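Prundilcombe作業教示連絡会 第9回 議事録

読了時間:6分

日時:12月5日(日)午前10時より正午まで
場所:Prundilcombe事業所 会議室(遠隔参加を併用)
出席:Prundilcombe事業所 教示班、評価班、設備管理担当/Berkodlow社 技術部門/Ghanem社 操作装置担当
欠席:Berkodlow社 保全部門(書面にて意見提出あり)
配布資料:議事次第、教示記録一覧、操作者向け手順書改訂案、保全部門意見書

1 前回議事録の確認

前回議事録について、評価班より字句の訂正の申出があった。「操作の中断」とあるのを「記録の中断」に改めることとし、その他は原案のとおり承認された。

2 教示記録の収集状況について

教示班より、シミュレーション環境Nasel上で実施している配管バルブ操作課題の教示記録について報告があった。本課題は、卓上に置かれた配管のハンドル車に対し、操作者が遠隔操作によりアームを接近させ、把持し、所定の向きに回して離すまでを一連の教示として記録するものである。

今期の目標件数3,000件に対し、評価班の受入れを終えた記録は2,821件である。未達分については、年明け以降も同一の課題設定により収集を継続する。なお、不採用とした記録は削除せず、理由を付して別に保管している。

不採用の理由として多いものは、次のとおりである。
・把持の前に指先がハンドル車の縁に接触し、姿勢が乱れたもの
・回転の途中で操作者が入力を止め、再開までに長い静止が入ったもの
・開始時の姿勢が手順書に定める範囲を外れていたもの

Berkodlow社より、静止を含む記録を一律に不採用とする扱いについて意見があった。熟練した作業者であっても、ハンドル車に触れる直前に手を止めて位置を確かめることは通常の動作であり、これを除いた記録のみで学習を行うと、接近が性急になるおそれがあるとの趣旨である。評価班からは、接近時の静止と回転途中の静止は区別が可能であり、前者は採用の対象としている旨の回答があった。ただし、手順書上は両者の区別が明記されておらず、改訂案に追記することとした。

3 中央バルブの操作について

教示班より、三つのバルブのうち中央のバルブを対象とする教示について説明があった。両側にバルブがあることから、手首の向きの選び方に操作者間の差が出やすい。配管は青いハンドル車を上に、黄銅のバルブ本体を下に備えた構成であり、アームは卓の右側の台座から上方に弧を描いて配管へ下りる。 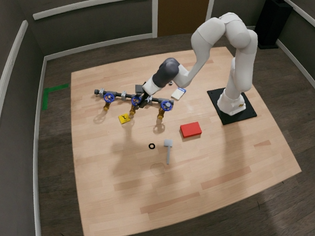
遠隔操作による教示と、アームを直接手で動かす教示とは、どのように使い分けるのか。

遠隔操作による教示は、シミュレーション上の課題および実機に人が近づけない条件の課題に用いる。直接手で動かす教示は、実機において力加減を伝える必要がある工程に限って用い、両者の記録は別の区分で管理する。

以上の質疑を踏まえ、Berkodlow社より、区分を分けて管理した記録を学習の段階でどのように合わせるのかについて、改めて資料の提出を求める発言があった。評価班は、合わせ方による差を比較した結果がまだそろっていないため、3月の連絡会に中間報告を提出したいと述べ、了承された。

手首の向きについては、次のような議論があった。教示班の操作者の多くは、指をハンドル車の真上から下ろす方法を採っているが、一部の操作者は手首をやや傾けて縁を挟む方法を用いている。いずれの方法でも受入れの条件は満たすものの、二つの方法が同じ課題の記録に混在していると、再生時に中間的な姿勢が現れることがある。教示班は、当面は真上からの接近を標準とし、傾ける方法は別の課題名を付して収集することを提案した。

これに対し、Ghanem社より、操作装置の取付け角度が傾ける方法を誘発している可能性があるとの指摘があった。操作者が椅子に深く掛けた状態で握りを持つと、手首が自然に内側へ回り、その角度がそのままアーム側に伝わるためである。同社は、握りの基準角を操作開始時に取り直す機能を次の更新に含める予定であると説明した。教示班は、更新前後の記録が混ざらないよう、操作装置の版を記録に付すことを求め、同社はこれを承諾した。

4 開始姿勢および接近時の指先位置について

評価班より、開始姿勢のばらつきに関する報告があった。手順書では、指を下に向け、対象とするバルブの上方に手先を置いた状態を準備姿勢としているが、左右方向のずれの許容範囲が文章のみで示されており、操作者によって解釈が異なっている。改訂案では、準備姿勢の参考図を本文に加え、横からの視点だけで位置を判断しないよう注意書きを置くこととした。

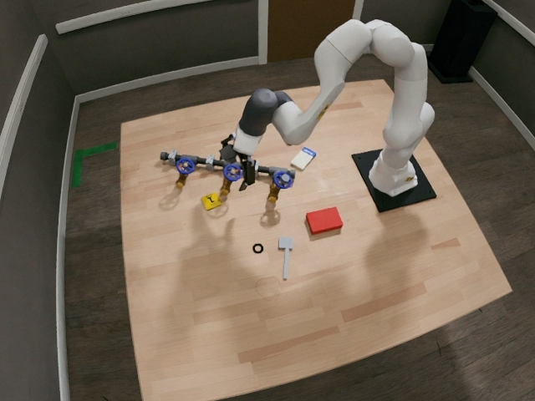

図2 中央バルブのわずかに右上にあるグリッパの指(Nasel画面)

参考図については、指の片方がハンドル車に近く見える視点では実際の間隔を読み誤りやすいとの意見が出された。これを受け、教示中は俯瞰の視点と手先付近の視点を並べて表示することを標準の画面構成とする。ただし、表示を2画面とすると操作の遅れが気になるとの声が教示班の一部にあり、画面の更新の遅れについてはGhanem社が次回までに測定することとなった。

また、卓上に置かれた赤いブロック、槌状の工具、黒い輪などの物品の扱いについて確認があった。これらはバルブ操作の対象には含めず、教示中に移動させないものとする。アームが物品に接触した記録は、バルブの操作が完了していても不採用とする。設備管理担当より、実機側の卓においても同じ配置を再現する必要があるかとの照会があり、評価班は、実機への移行試験の初回に限り配置をそろえることが望ましいと回答した。番号札の向きまでそろえる必要はないことも併せて確認された。

5 実機における直接教示の試行について

設備管理担当より、実機における直接教示の試行計画について説明があった。試行は、ハンドル車を回し始める際の力加減を対象とし、操作者がアームの手首部分を両手で支えて動かす。試行中は非常停止の担当を操作者とは別に置き、操作者が担当を兼ねることは認めない。

保全部門の意見書には、現場のバルブは固着の程度が一様でなく、軽く回るものだけで教示を行っても現場の役には立たないとの記載があった。連絡会としてはこの意見を受け、回転の重さを変えた条件を試行計画に加えることとした。条件の段階をいくつ設けるかについては結論に至らず、保全部門の出席を得て改めて協議する。

操作者の負担についても意見が交わされた。直接教示は遠隔操作に比べて肩および腕の疲労が大きく、連続して行うと後半の記録に乱れが生じるとの報告が教示班からあった。休憩の取り方は手順書に明記し、操作者本人が申し出た場合は、予定の回数に満たなくともその日の教示を終了する。

6 手順書改訂案について

改訂案を審議し、以下の修正を加えたうえで承認した。
(1)接近時の静止は採用、回転途中の長い静止は不採用とする旨を明記する。
(2)準備姿勢の参考図を加える。
(3)操作装置の版を記録の必須項目とする。
(4)教示をやり直す場合は、必ず初期配置に戻してから記録を開始する。

(4)に関し、Ghanem社より、初期配置への復帰を操作装置の釦から行えるようにしたいとの申出があった。誤って押した場合に記録が失われることへの懸念が示されたため、確認の操作を挟むことを条件として認めた。

7 決定事項および担当

・未達分の教示記録の収集継続(教示班)
・傾ける方法による教示の課題名の設定(教示班、評価班)
・画面の更新の遅れの測定(Ghanem社)
・握りの基準角に関する更新内容の事前通知(Ghanem社)
・記録の合わせ方に関する中間報告の提出(評価班)
・回転の重さの条件案の作成(設備管理担当、Berkodlow社 保全部門)
・手順書改訂版の配布(教示班)

8 その他

教示記録一覧の様式について、Berkodlow社より、不採用の理由を検索できる形に改めてほしいとの要望があった。評価班が様式案を作成し、書面により照会する。

次回の開催日は、関係各社の都合を確認のうえ、事務局より通知する。

以上

関連する記録
・第8回 作業教示連絡会 議事録
・遠隔操作による教示 操作者向け手順書(改訂前)
・Naselにおけるバルブ操作課題の初期配置について
・直接教示の試行に係る安全上の取扱い
・Ghanem社 操作装置の更新に関するお知らせ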